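Ticket 1478 – Slow scene loads and missing textures after licence server move
Product: Warnevard render client
Status: Resolved
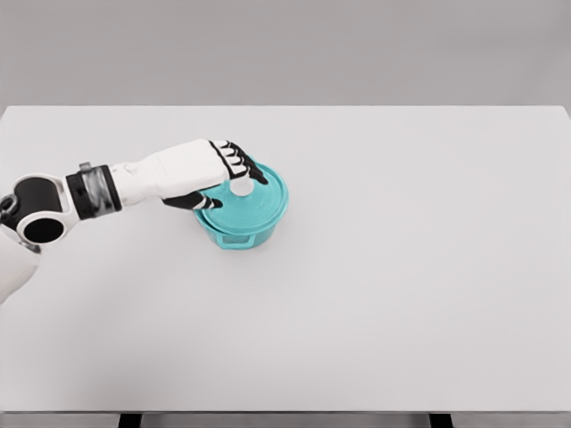 Wing-sze Yu
Same symptom at our site. The client opens, the licence check passes, and then the progress bar sits at 10 per cent for several minutes before anything loads. Plain scenes come up in the end. Anything with textures on the network share fails with error 323. Did you change the host name when you moved the server?

Reporter
Yes. The licence service used to run on a machine called Dundis. It was moved to Hellmont in October, and the texture share moved with it. Licences are being issued normally. The old machine is switched off and its name has been removed from DNS.

Support
Please send the client log from one affected workstation, started fresh, with logging set to level 2. Also confirm whether the delay happens on a scene with no external files.

Reporter
Log attached. The delay happens on every scene. With no external files the scene loads correctly after the wait. With external files it waits, then gives 323 and loads with default grey in place of the textures.

Support
The log shows the client trying to reach Dundis before it reads the scene file. It retries until the timeout expires, then carries on. The licence request itself goes to Hellmont and is answered straight away, so the licence setting is correct. The old name is coming from somewhere else.

Check the following on one workstation:

Preferences, Paths, Shared library. This should point to the new share.
The environment variable for the asset root, under both user and system.
The site defaults file in the program folder.

Reporter
Preferences are correct. No user variable is set. The system variable still had the old path – it was set by the original install script. Changed it and restarted the client. No difference.

Support
Was the workstation restarted, or only the client? The background cache service reads the system variable once, when it starts. Restarting the client does not restart the service.

Reporter
Only the client. Restarted the service by hand. The delay is gone. Error 323 still appears on older scenes. New scenes are fine.

Support
Older scenes store absolute paths. Open the scene, choose File, Relink, enter the old root and the new root, and save. For a large number of files use the batch relink tool from the command line. Run it with the dry run option first and read the report. It does not follow shortcuts, so a linked folder has to be processed at its real location.

Wing-sze Yu
Confirming the service restart fixed the delay here as well. Our variable was set by group policy, so the manual change was overwritten at the next login. It has to be corrected in the policy.

Reporter
Batch relink completed on the Yau project folder. The dry run listed a few files as read-only. Cleared the attribute and ran it again with no failures. Textures load on all the workstations we have tested.

Support
Thank you both. A note on group policy has been added to the server move instructions. A request has been logged for the client to report the unreachable host by name – at present it only appears in the log at level 2 or higher.

Closing this ticket. Reply to reopen it if error 323 returns on a relinked scene, and include the scene file with the log.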